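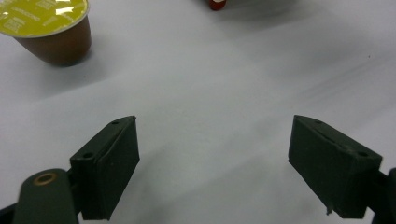 Product page text: Usa Somboon
Last revised 5 October 2023

Plukska Grasp Planner
Software module for two-finger grippers, part of the Stallodico control suite

Plukska takes colour images from a wrist-level camera and returns a ranked list of grasp poses for small objects on a flat surface. It is supplied by Plotholm as a library and as a standalone service. The planner does not move the arm. It hands each pose to the motion controller with an approach direction, a jaw opening and a score, and the controller decides what to do with it.

Coffee capsules are a good test of the method. The foil lid is glossy and throws a highlight back at the camera, the body tapers towards the base, and on a white matt table the soft shadow beside it can be mistaken for part of the object. A capsule in the upper left corner of the view, with part of it outside the image, is still usable as a target. Plukska marks it as incomplete, estimates the hidden edge from the visible rim and body, and asks for a second view before releasing a pose.

Objects with too little in view to be classified are kept as obstacles. A sliver of red at the top of the image gets a keep-out zone and no label. The zone stays in the plan until a later view either resolves the object or shows the area to be clear.

Finger masking

The fingers take up a large part of any close view, and dark fingers also shade the table between them. Plukska stores a mask for each finger pair, recorded across the full range of jaw openings. Pixels under the mask are ignored by the object detector. Shading next to the mask is handled separately, with a threshold that can be set per site. Fit new fingers and you must record a new mask, even if the pads are printed from the same file, as screw positions and surface finish vary enough to leave a bright outline.

Mask recording takes 89 frames and runs from the maintenance menu. Use a plain surface. Faint smudges are tolerated, printed patterns are not.

Planning modes

Single view. One image, one list of poses. Suitable for upright objects that are fully visible. Incomplete objects are reported but not planned.

Two view. The planner proposes a second camera position and merges the results. This is the default for tapered or reflective objects.

Follow. Poses are refreshed during the approach until the target reaches the masked region. After that the last accepted pose is held. Follow mode needs the streaming interface and cannot be used over the file interface.

Technical data

Input: colour images, 60 frames per second maximum
Output: pose, approach direction, jaw opening, score, status code
Planning time, single view: roughly 620 ms on the reference computer
Maximum working distance: 875 mm from camera to surface
Surface: flat, single level
Gripper type: two parallel fingers, symmetrical
Interfaces: streaming, file, Lozano message bus
Depth sensor: optional, used only to check table height

Status codes used most often

OK: pose released.
PARTIAL: target touches the image border, second view requested.
BLOCKED: every approach crosses a keep-out zone or an unresolved object.
MASK: target lies mostly under the finger mask. Back off and repeat.
GLARE: highlight covers too much of the target for a stable outline. Try another angle before changing the exposure.

Known limits

Clear plastic is not supported. Objects that touch each other are treated as one object unless their colours differ clearly. Capsules lying on their side are planned across the widest part of the body, which may be too wide for short-stroke grippers, so check the jaw opening in the output against your hardware. White objects on a white table need the depth sensor or a coloured mat.

Pale rims were sometimes merged with the table in releases before August. If you are still on one of these, update both the planner and the mask tool, then record the masks again. Old mask files will load without a warning but are offset at the outer edge.

Supply and licensing

Each licence covers one arm and one gripper. Spare grippers on the same arm need their own masks but no further licence. The mask tool, the message definitions for Lozano and a log viewer are included. Training on your own objects is ordered separately. For this, send the objects themselves along with the finger drawings and the camera mounting dimensions.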